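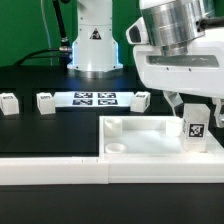
Gripper and tagged block at the tray, marker board behind.

Search this manual Search Clear

4.3 Setting up the tray and checking the pick position

Carry out this section after the arms have been bolted down and homed (section 4.2), and again whenever the tray, a finger or the marker board has been moved. You need the Skoleo pendant, a 2 mm hex key, a lint-free cloth and the tagged blocks supplied with the Tekside cell.

CAUTION: Keep hands out of the tray while the arm is enabled. Press the stop button before you reach in, including when the arm is standing still.

1. Press the stop button and wait for the pendant to show HELD.

2. Wipe the tabletop and the floor of the tray with the dry cloth. Do not use solvent on the tray or on any printed marker.

3. Slide the tray back until its rear wall meets the stops, then tighten the tray screws with the hex key. Finger tight plus a quarter turn is enough.

4. Lay the marker board flat in front of the base of the far arm. Press down on each corner. A board that rocks has dirt under it and must be lifted and cleaned.

5. Stand a tagged block upright in a round holder, with a marker facing the front of the table. Push down until the block stops moving. A block that leans will be read correctly but gripped badly.

Note: The small cubes are used in section 4.5. They can stay on the tabletop during this check as long as they do not cover the board.

6. Release the stop button and choose Setup > Tray > Find markers. The pendant lists every marker it can read. If one is missing, check for glare before you change any camera setting. 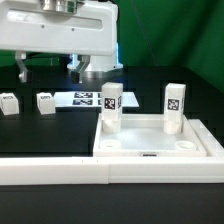 7. Choose Approach and set the speed to 8 per cent. The gripper moves to a point above the chosen block and waits. Look at it from the front and then from the side. Both fingers should clear the block by the same amount.

8. If they do not, jog the arm in the smallest step until the gap is even, then press Store. Do not bend the fingers to make up the difference.

9. Choose Close, then Lift. The block should come straight up out of its holder. If the tray lifts with it, press the stop button and go back to step 3.

10. Repeat steps 7 to 9 for each holder you intend to use.

Note: Stored positions belong to one tray. If you swap trays, run the whole section again.

If the pendant shows error 33, the arm has met resistance on the way down. Press the stop button, take the block out by hand and look for a finger that has worked loose. Tighten it and start again from step 5.

Check the finger screws every 1000 cycles and write the reading in the cell log. Cells at the Mathur site are logged by Jayanthi Varma. For the Skastham site, send the readings to Edeltraud Thaler by the end of February.

Continue with section 4.4, Setting the grip force.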